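The Workbench Feature

One Pen, One Black Slab and a Very Full Bench

Some people fall for fountain pens, with their nibs and their bottled ink. I fell for the plain stick pen, the kind with a band of color near the tip, and after a morning of looking at benches I'm more devoted than ever. Put a thin pen over a black surface with gold veins running through it and suddenly the cheapest thing in the room is the one you can't stop looking at!

Dark marbled tops have been turning up in workrooms all over Bromberg since March. They make a wonderful backdrop for small objects (and they're murder for finding a dropped black screw, so keep a flashlight handy).
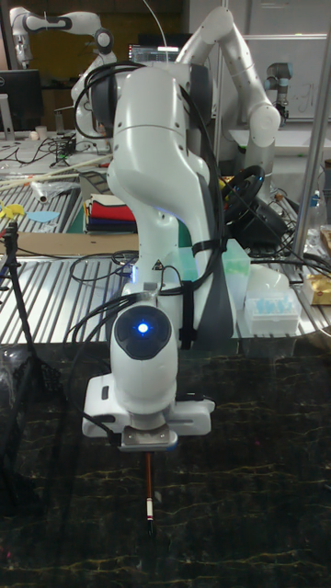

The bench behind the slab

What I love most is the aluminum. Slatted tables like this one look severe in a catalog and turn friendly the moment people start using them. You get ridges, grooves, a bit of shine, and then all the odds and ends of a working life settle on top. Pipette tips in rows of light blue share the metal with a translucent box, and the pen lies out in front on the marble, silver cap at the top, reddish-brown barrel, a red stripe on its white band. I could write a whole column about that stripe.

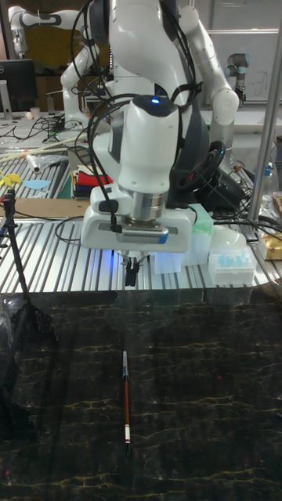 Octavio Urrutia

I keep 6 pens at home in a Humell cup, and my rule for them is simple: one out at a time. The others can wait. A single pen on a clear patch of desk gets picked up and used, while a crowd of them just gets shuffled from one side to the other. My first bench was a door on trestles, 40 inches deep, and I lost up to three pens a week down the back of it before I learned to keep them in front.

Cloth is the other thing I'd urge on anybody setting up a bench. Fold it, stack it, give it a square of cardboard to sit on and it stays put between jobs. Bright colors look terrific against all that silver, too. 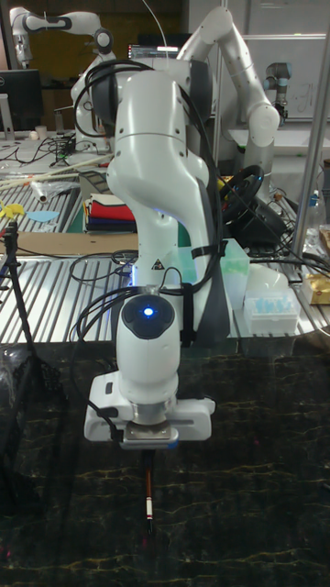 Folded cloths on cardboard, with the tip box and green container farther along.

I'm also very much in favor of leaving a few things out that have no business on a workbench. A steering wheel, why not? A little yellow shape by the table edge cheers me up every time. The folks at Zudico once showed me a storage wall with 800 drawers, every one labeled, and I admired it enormously and wanted to go home.

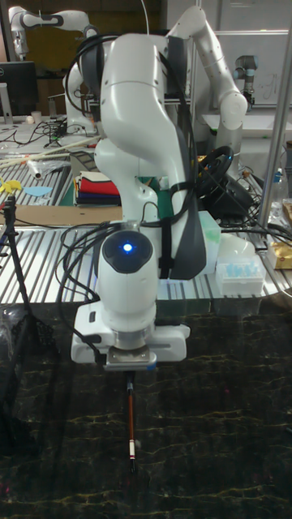
My own bench has a dish for oddments, and I clear it when the lid won't close. Long pieces are harder. Sticks and dowels roll, so I lay mine across the grooves of the table, where they have something to catch on, and I keep the soft things folded well away from anything with ink in it. The pen goes back in the cup at five.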